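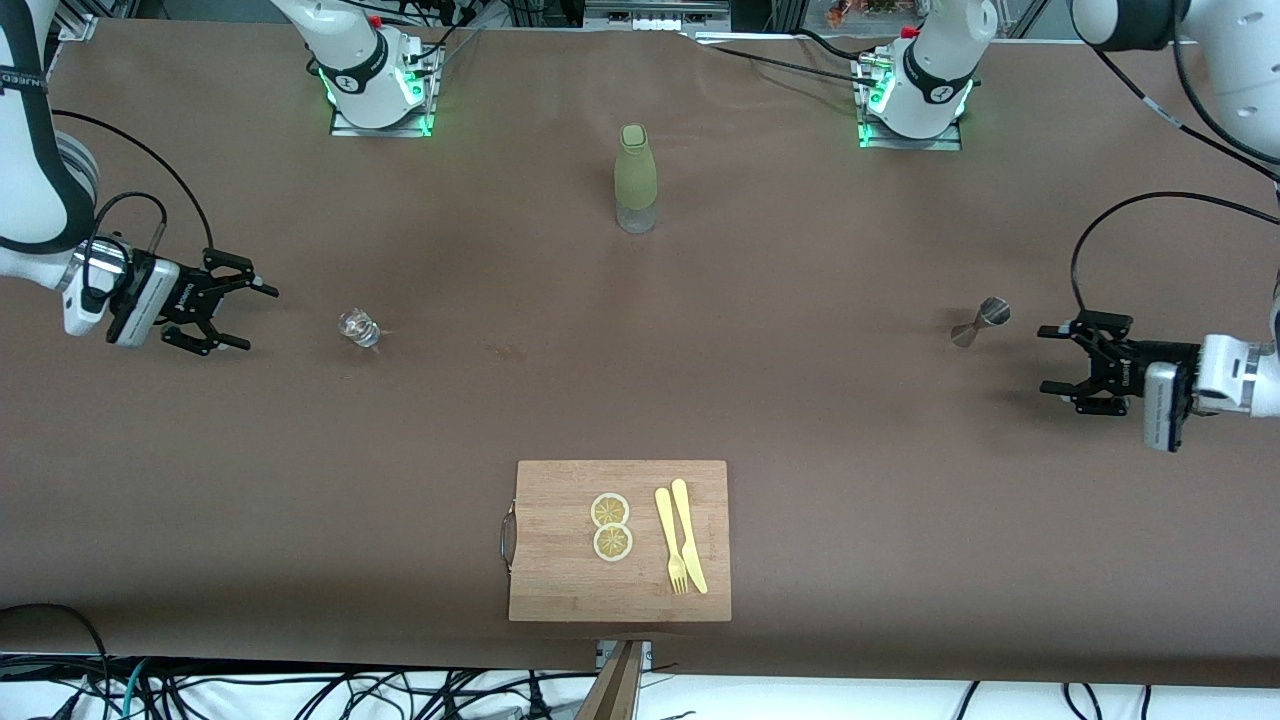

Chapter 9
Moisture and Dimensional Change in Woven Cloth

9.1 Introduction

A woven cloth exchanges water vapour with the surrounding air until it reaches equilibrium. The mass of water held at that point, expressed as a percentage of the oven-dry mass, is termed the moisture regain. Regain depends on fibre type, relative humidity and, to a lesser degree, temperature. It also depends on whether the cloth approached equilibrium from the dry or the wet side, an effect known as sorption hysteresis.

Fibres swell mainly across their diameter. As the yarns thicken, the path of each warp end over and under the weft lengthens, and the cloth contracts to accommodate the added crimp.

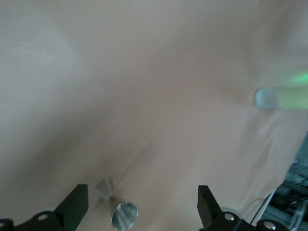
Shrinkage of this kind is distinguished from relaxation shrinkage, in which tension set during weaving and finishing is released at first wetting. The two are treated separately in Sections 9.3 and 9.4.

Worked problems in this chapter use the Soltcombe series, a set of plain-weave cottons conditioned at 25 °C. Specimens are cut 900 mm long in the warp direction. Colour change on laundering is deferred to Chapter 11.

Before proceeding, the reader should be able to calculate cover factor and convert between tex and metric count (see Table 8.2, page 181).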